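Taltport Rule (hand-held grippers)

The Taltport Rule is a set of good-practice notes for people who record household tasks with a hand-held gripper. I help keep this page up to date, so forgive me if I get a bit chatty! Roswitha Hamann wrote the first version at Cernus, and it fit on one sheet.

The heart of it is simple. Small things go in a tray with a rim, finger pads get wiped every 30 takes, and you don't rearrange someone's room to make it look tidy.
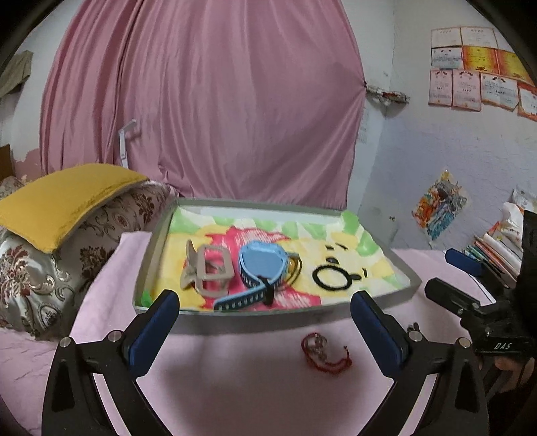 Version two added a limit of 86 takes per person per day (I argued for 100 and lost). It also says to stop if the pads start to slip, and to log a dropped item as a drop, even if you caught it.

Reuter uses the rule as written. Arkex adds a break of 10 minutes after every hour, and I'd love to see that in version three, which is due in February.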